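4. Washroom Cleaning as a Test Case

4.1 Why the washroom

Skurnside's cleaning staff work a night shift across two office buildings. When we asked what they would hand to a machine first, most named the toilets. Supervisors had expected floors. The work is done bent over, in corners, and it comes back every night. We therefore built the task in the Plelleo simulator before asking the company for any space of its own. Each simulated episode runs up to 2000 steps, with one arm standing on the floor and items left where workers told us they tend to be left.

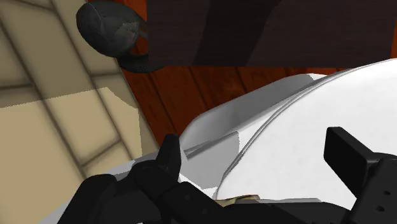
4.2 What changes in the shift

Under the trial schedule drawn up by Loïc Ferrand, the arm takes the first pass and a cleaner takes the second. The job of the second person is hard to name. Cleaners called it "checking," but it includes picking up what the arm missed, moving things it should not touch, and deciding whether a room can be signed off. Haltard, the contractor, had planned no time for any of this.

Reach was the other concern. An arm that fits beside the fixture also stands where a person would stand

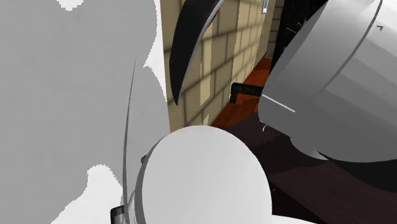

and so the two cannot share the corner. Staff saw this before we did. Two of them asked who would be held responsible if the arm stopped halfway and blocked the room — a question the schedule did not answer. In the revised version the cleaner on duty may halt the arm and log the room as unfinished, with no effect on that person's own record.

Pay grades were left alone during the study. Five cleaners said they would want the checking work graded separately if it became permanent, and Ticona, which handles the staffing contracts, has that request in writing.
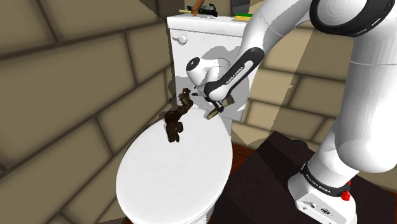
Figure 2. Simulated washroom task, with the arm reaching toward the back of the toilet. Items rest on the tank cover.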